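Moving the backups off the old tower

The tower in the back room has held my photo archive since January. It runs two mirrored drives and a nightly job that copies the archive to a second machine. I had assumed the copies were good. Last week I checked them, and 56 files failed.

The check itself is simple. I keep a list of checksums beside the archive, one line per file, and compare both copies against it. The full list is long, so I split it into batches of 2,000 lines. A batch that fails is split again until the bad lines are isolated. 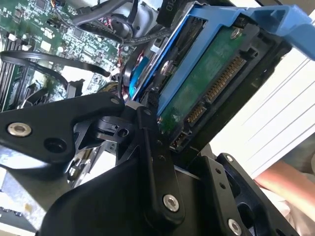 All 56 failures were in one folder, the scans Itzel Bañuelos sent me of her family's letters. The primary copy was fine. The second copy had the right file sizes and the wrong contents, so a job that compares only size and date will skip them every night. Mine did exactly that.

I changed two settings. The nightly job still compares size and date – it has to finish before morning – but a weekly job now reads every byte on both sides. It also stops if more than 600 files differ, a limit I took from Refugio Zamudio's notes on his own setup. A larger number usually means a folder was renamed.
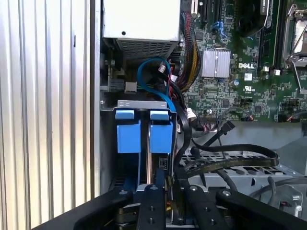
Retention was the other weak point. I was keeping seven daily versions, so a bad file could replace every good one within a week. The new schedule is seven daily, five weekly and twelve monthly. Unchanged files are stored once and linked, which keeps the space cost low.

I restored the letters from the primary, ran the byte check twice and got no differences. Next is a test restore of 1,000 files picked at random, onto a blank disk. 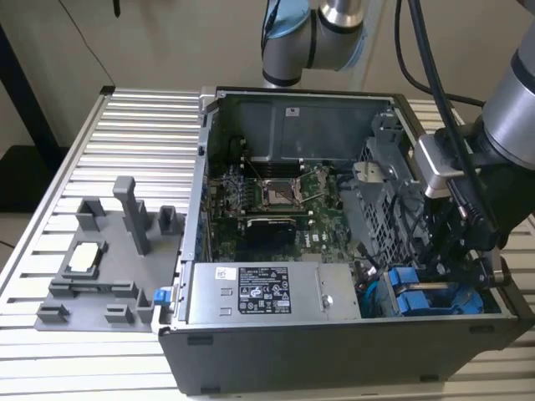 Desktop case on its side, side panel off.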